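Does a tall can hold more than a short one?

People say taller means more. Should you believe them? Let's be picky before we agree.
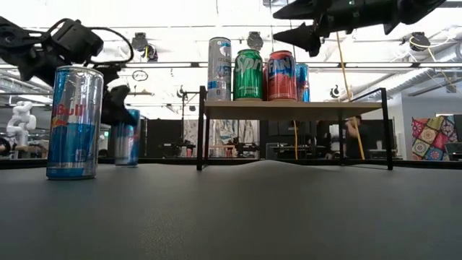
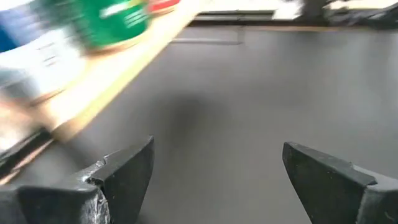
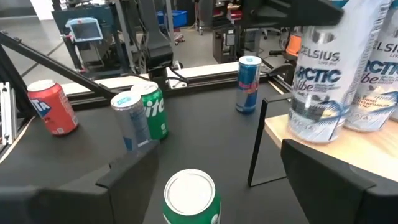 Volume means how much space is inside something. Height is only part of it - width counts too. Look at the shelf in the first picture, where the Celsius can stands taller than the Sprite and Fanta. It's slim, though, so does it win? Your eyes can't settle that. Try it with two clean, empty containers: fill one with water, pour it into the other, and see if it spills over. Then do it again. One try could be a mistake.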